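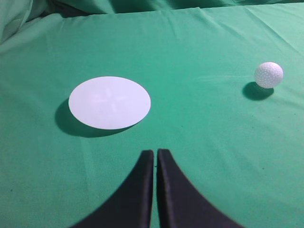

Wrist camera, golf ball and disc on the green cloth, fingers nearly closed.

From: Lucero Salazar
To: Lestville Robotics Club list
Date: June 27, 2025
Subject: Re: [lestville-robotics] Ball task, who is recording what

Pekness wrote:
> Can someone remind me what the task is now? I have it in my notes
> as "ball on disc," but the last two folders look like "disc near ball,
> eventually." Also, can we iron the cloth? The wrinkles at the back
> are driving me nuts, and I think they are bothering the model too.

The task is ball on disc. It has been ball on disc since February. The disc stays where it is, the arm goes to the golf ball, closes on it, carries it over and lets go. If the disc moves, mark the run as failed, even if it looks good. I know it looks good. Mark it anyway.

On the cloth: please leave it alone. Mondier ironed it once and we lost an afternoon to a model that had only ever met wrinkles and took the smooth one as a personal insult. If you want variety, shift the cloth a little between runs and write down that you did.

Where we stand: the plan was 4,000 runs and we have 2,000 that I would show to another human being. Ketilsson is going through the rest. So far the most common label in his spreadsheet is "why."

For anyone recording this week:

Start with the fingers together or almost together, between the two objects. Some of you start wide open, and then half the first second is the gripper making up its mind.

Put the ball on the right for the first 9 runs, then swap. Keep a gap of plain cloth between ball and disc.

Stop at 7 failures in a row and go get a snack. The arm does not get tired but your labels do.

Pekness, if you still want to try the heavier disc, go ahead, but in its own folder with its own name. "new_new_final" is taken — twice.

I'll be in the shop until the building locks. Bring your own drive, the club one is full again.

Lucero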